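Workplace Automation Inspection Checklist, with Inspector's Comments
Site: Lustano central kitchen, Bristora building
Area: Table-top handling cell, plating and wash-up section
Period: August
Inspected by: Blagoje Trajkovski
Received for the section by: Jericho Tiongson, shift lead

Scope
This checklist covers the equipment and the working arrangements of staff whose duties have altered following the introduction of the handling cell. It should be read together with the Policarpio risk assessment held in the section office. Items marked "Action" are to be closed before the next monthly inspection.

1. Isolation and stopping

1.1 Emergency stop within reach of every normal standing position. Satisfactory.
Comment: Tested from both ends of the table. Both arms halted and held position.

1.2 Restart only by a named person. Action.
Comment: Staff on the late shift were unsure who held the restart key after 6 pm. The name is to be written on the shift board at handover.

1.3 Staff informed that a halted arm may still be powered. Satisfactory.
Comment: Four staff were asked and all answered correctly.

2. Working area

2.1 Floor marking complete and visible. Action.
Comment: Worn through on the corridor side. The line is to be repainted at 60 cm from the table edge.

2.2 Trailing cables secured at floor level. Satisfactory.

2.3 Mat flat and fixed. Satisfactory.
Comment: The mat should be lifted and cleaned beneath at the end of each week. The cleaning record had been signed for every week of the period.

2.4 Chipped crockery and damaged lids withdrawn. Satisfactory.
Comment: Withdrawn items are now placed in the marked crate and are no longer returned to general stock.

3. Equipment condition

3.1 Gripper fingers free of cracks and food residue. Satisfactory.
Comment: The Clullico service sheet requires replacement after 50 hours of use. The log shows the last change was made on time.

3.2 Arm speed limited while staff are loading. Satisfactory.

3.3 Spare parts stored away from food. Action.
Comment: One box of spares was found on the dry goods shelf. It was moved during the inspection, but a permanent place is needed.

4. Duties and training

4.1 Each operator has completed the induction. Action.
Comment: Two agency workers had received a verbal briefing only. They are not to load the table until the full induction is signed.

4.2 Job descriptions updated. Action.
Comment: Three members of staff who formerly did wash-up now spend most of the shift setting out items and clearing faults. Their job descriptions still refer to wash-up alone. The matter has been passed to personnel, with a request that grading be looked at together with the wording.

4.3 Rotation between tasks. Partly satisfactory.
Comment: Staff report less lifting and fewer sore wrists. Several also said that watching the cell for a full shift is tiring and rather solitary. No person should be assigned to watching for more than 100 minutes without a change of task. The present rota does not provide for this at weekends.

4.4 Staff able to raise concerns. Satisfactory.
Comment: The fault book is in regular use. Some entries had no written reply, and Mr Tiongson has agreed to answer each one before the end of the following shift.

5. Further remarks
The section asked whether staffing on the early shift would be reduced. No such proposal has been put to the inspector, and management should answer the question in writing. Copies of this checklist are to be kept in the section office and displayed by the staff entrance.
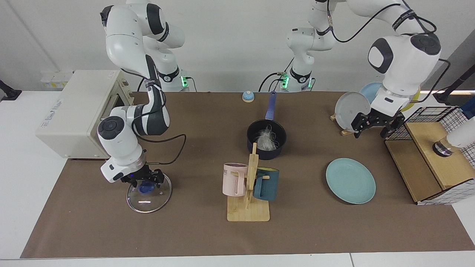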